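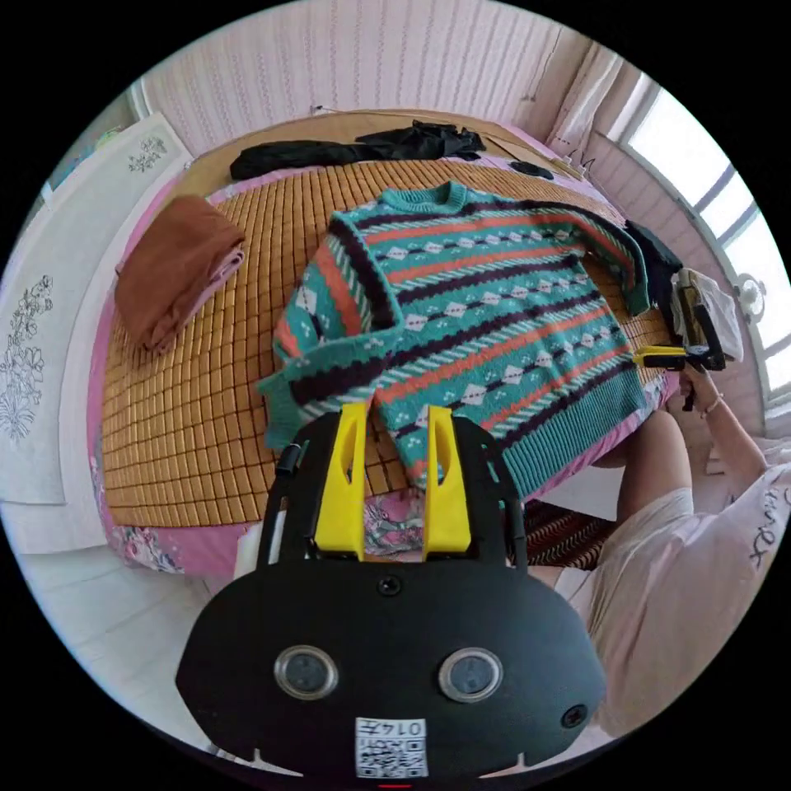
My bamboo mat stays on the bed until October, and it's the best folding table I've ever had. Knits go flat, sleeves in first, then up from the hem.
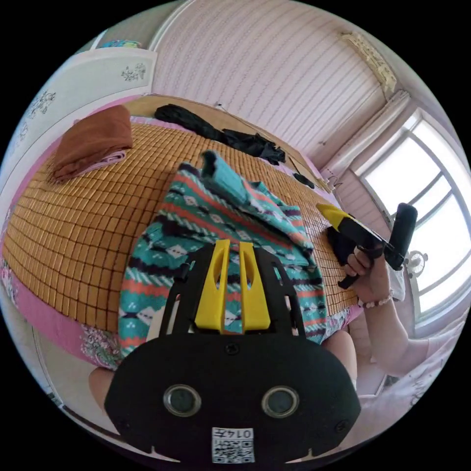 Catinca Pascu taught me that – she swears hangers ruin shoulders, and after one sad August I believe her!
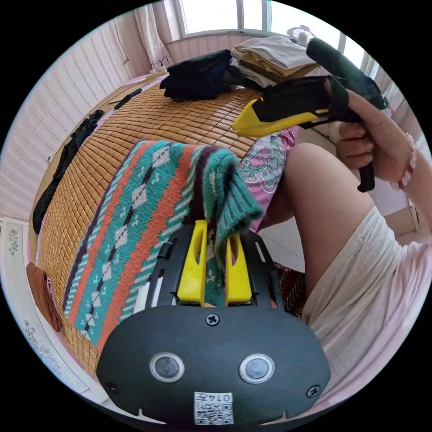

Then I leave the stack alone overnight (I know, I know) and find drawer space in the morning. Stripes always go on top, so I can find them half asleep.
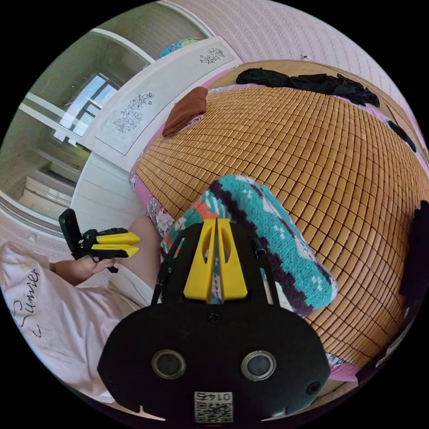 Bold bands of turquoise, purple and coral, folded on the bamboo mat.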